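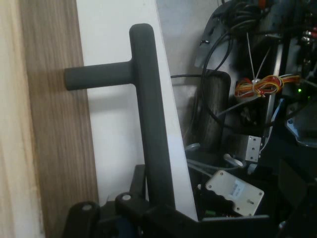

Dark grey handle, white panel, a bit of wood grain.

I have now viewed two shop units in Tretwood, which makes me the local expert on what "characterful" means. The first, on Galanis Row, was 70 square metres according to the listing. I suspect they included the pavement.

The second was better. Ravindran Naidu from the letting agency met me there on Thursday and talked warmly about footfall while not a soul walked past. Rent is payable quarterly, the service charge is "under review", and the landlord wants a five-year lease with no break clause. I asked for one at year two. Ravindran laughed, then saw my face and wrote it down.

Polyxeni thinks I should stay in the back bedroom until February and save the deposit. She'd also like the hallway back, with all 128 boxes of my stock gone from it.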